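Repair café in Gotholm gives old toasters a second life

The repair café in Gotholm opened again in February after the winter break, and this time the whole evening was given to one kitchen object: the toaster. People from Gotholm and from the nearby village of Zarnska brought 17 of them to the old school hall. When the doors were closed, 14 had been repaired and could go home with their owners.

The café is free of charge. Visitors pay only for spare parts, and many leave a small sum in the box by the door. The organisers say that toasters are the most frequent guests at their tables, before lamps and radios, and that most faults are simple ones. Often there are crumbs under the lever, so that it does not stay down. Sometimes the cord is damaged close to the body, and in a few cases the heating wire is broken. This last fault is the most difficult, and the three toasters which were not repaired all had it.

Before any work begins, the visitor must empty the crumb tray at home and bring the toaster clean and cold. The plug stays out of the socket until the cover is closed again. After that every toaster is tested with real bread, and the owner may decide how brown the slice should be. Bread for the evening was given by the bakery Dunne, which also sold almost 20 rye loaves at the entrance.

Some visitors came only to ask for advice. A common question was if it is worth to repair a cheap model. The answer from the organisers was that a cleaning takes a quarter of an hour and costs nothing, so one should at least try it before buying a new one. They also asked people to keep the small screws in a cup or on a tray when they open anything by themselves.

The next evening will be held in the same hall and starts at 7 in the evening. It will be for kettles and coffee machines. Persons who live in Zundar can take the local bus, which stops in front of the school.

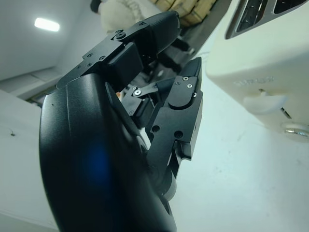
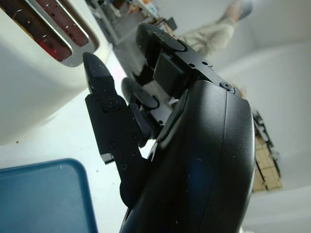 A white toaster with two slots, its heating wires glowing red-orange in the second picture.

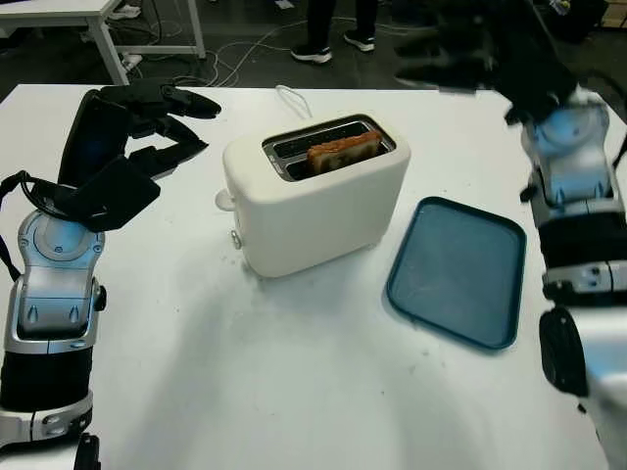 Text: Gotholm local desk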